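**BROKPORT, 11 February 2026** — Larier is moving house! After a long stretch in the old shop on Ogundipe Street, our little repair and refill business is packing up and heading four blocks closer to the water, into the former Bisora shoe building. Doors open at the new place in July, and I wanted you to get the news from me before you see the paper going up in the windows.

I started Larier with one bench, a kettle and a shelf of dish soap in big jugs. People brought in a toaster, filled up a bottle while they waited, and told me about their kids. That's still pretty much how a Saturday goes, except now there's a lineup out the door and we're stepping over each other's feet behind the counter. The old shop is 283 square feet. The new one is 1080. I've already been told I'm not allowed to fill the difference with lamps (we'll see).

So what changes? The refill wall gets longer, for a start. We'll carry 25 products in bulk, including laundry powder, shampoo bars, white vinegar and the lemon floor cleaner that half of Brokport seems to be hooked on. Bring any clean container you like. We weigh it at the counter, you fill it, and you pay for what went in. If you forget your jars, there's a shelf of donated ones by the door and they're free to take.

The repair side gets a proper room of its own, with a door that shuts, so you can talk to whoever's at the till without yelling over a sander. Drop-off will be open every day we are. Small stuff like frayed lamp cords, loose pot handles and stuck zippers usually goes home the same week. Sewing machines take longer and always have, and I'd rather say so up front than have you come back three times.

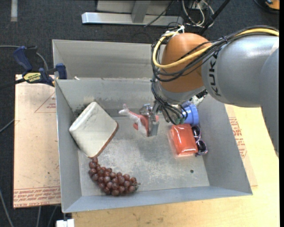
Prices are staying put through the move. A basic look at your broken thing is still $5, and that comes off the bill if we go ahead with the fix. If we can't fix it, we'll tell you why and hand it back in one piece, or keep it for parts if you'd like it gone. The punch cards in your wallet are good at the new address too — please don't throw them out!

We're also starting a mending night once a month. Bring the sweater with the hole in the elbow, we'll supply thread, needles and tea, and you can work on it at the long table with company. You don't need to know how to darn. I barely do myself, and my own socks are proof of it.

The Ogundipe Street shop will stay open as usual until the end of June, then we'll be closed for a few days while everything gets hauled over. If you've got a repair with us during that stretch, we'll call you before it moves so you know where to pick it up. There's street parking on both sides of the new building, a bike rack out front, and no step at the entrance, so strollers and wheelchairs can roll straight in, which the old doorway never managed.

Reporters and neighbours who'd like a peek before opening are welcome to drop by the current shop and ask. I'm usually at the back bench, and I'm happy to walk you over with the keys.

**About Larier**
Larier is an independent repair and refill shop in Brokport. We fix household things and sell cleaning and bath supplies by weight.

**Media contact:** Ask for the owner at the Larier counter, Ogundipe Street, Brokport, during shop hours.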